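Emov Support: Ticket log
Product: Jevex multitrack recorder, firmware branch 3
Subject: Ambient stems drift out of sync after long bounce
Status: Resolved, workaround confirmed
Opened: 8 May 2021

14 comments · 6 followers · Share

Problem as reported

Album project for the duo Lins. Long-form ambient material, piano and treated synthesizer, one piece per session file. The affected piece runs 79 minutes. It was recorded in one pass to a Jevex unit, with the piano on tracks 1 and 2 and the synthesizer return on tracks 5 and 6. All tracks are 24-bit, 48 kHz.

Playback from the unit is correct. When the stems are bounced and loaded into the editing software, the synthesizer stem ends 229 milliseconds later than the piano stem. The start points line up. The offset grows evenly over the length of the piece. On sustained pads it is hard to hear, but the piece closes with piano notes doubled by the synthesizer, and there it sounds like a slapback echo.

Expected: all stems the same length, sample for sample.
Observed: tracks 5 and 6 longer than tracks 1 and 2.

Log, first pass

Checked project sample rate in the editor. 48 kHz, matches the source. No conversion flag on import.

Checked stem headers. All four files report 48 kHz, 24-bit. Sample counts differ between the pairs, so the fault is in the files and the editor can be ruled out.

Re-bounced all tracks to a second card. Same result, same offset.

Bounced only the first three minutes. Offset too small to measure by eye on the waveform. Consistent with a gradual drift.

Bounced with effects bypassed on every track. Same offset. Reverb tails are therefore not the cause of the extra length.

Swapped outputs so that the synthesizer return was bounced first. Offset stayed with the synthesizer return and did not move to the piano.

Reply from support

Please send the session settings file (not the audio) and state how the synthesizer return reaches the recorder. If it arrives over a digital input, state which device is the clock master. Please also confirm whether varispeed was enabled on any track at any time, including before the final take.

Reply from reporter

Settings file attached. The synthesizer return comes from an Eltton stereo processor over the digital input. The recorder is set to internal clock. The Eltton is also set to internal clock; this was not noticed before. Varispeed was used on an earlier take in April, on tracks 5 and 6 only, and was returned to zero before the take in question.

Log, second pass

Two clock masters in one chain is a wiring error and should be corrected regardless. It does not account for this fault. With both units on internal clock the input would normally show clicks or dropped samples, and the recorded tracks would still come out at equal length. Listened to tracks 5 and 6 on headphones for the quiet middle section. Clicks present, very low in level, at irregular intervals. Logged as a separate issue.

Settings file shows varispeed value 0 on all tracks. It also shows the varispeed engine still active on tracks 5 and 6. On this firmware, setting the value to zero by turning the dial leaves the engine running. The display rounds small values, so a residual below the display threshold reads as zero. During normal playback the transport corrects for the residual. During bounce it is applied to the file.

Reproduced on the bench with a test tone. Engine left active, dial brought back to zero by hand: bounced file is longer than the source. Engine switched off from the track menu: bounced file matches the source.

Workaround

1. Open the track menu on each affected track.
2. Select Varispeed, then Engine, then Off. Do not use the dial.
3. Save the session under a new name.
4. Power the unit down and back up.
5. Bounce again and compare sample counts before importing.

The original recording is not damaged. There is no need to play the piece again.

Do not time-stretch the long stem to fit. The length will match, but the stretch leaves audible artifacts on sustained synthesizer tones, and the pitch error from the bounce may remain depending on the algorithm.

Clock setting, for future sessions: set the Eltton to external and feed it word clock from the recorder. Check the lock indicator before recording. The clicks already in tracks 5 and 6 cannot be removed by bouncing again. They can be repaired by hand in the editor, or left in if they sit below the noise of the piano room.

Result

Reporter followed steps 1 to 5. All four stems now have identical sample counts. Closing notes line up on the waveform and by ear. Clicks repaired manually in the quiet middle section and left alone elsewhere.

Firmware note passed to the Jevex team: the dial should switch the engine off at zero, or the display should show the residual value. No release assigned.

Closed. Reopen this ticket if the offset returns on the same session. For any other session, open a new ticket and attach the settings file.

Was this log helpful? 24 yes · 3 no
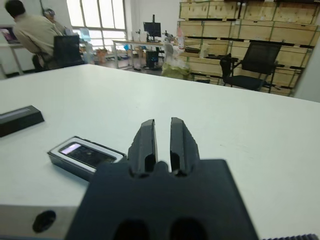 Black parallel gripper over a white tabletop.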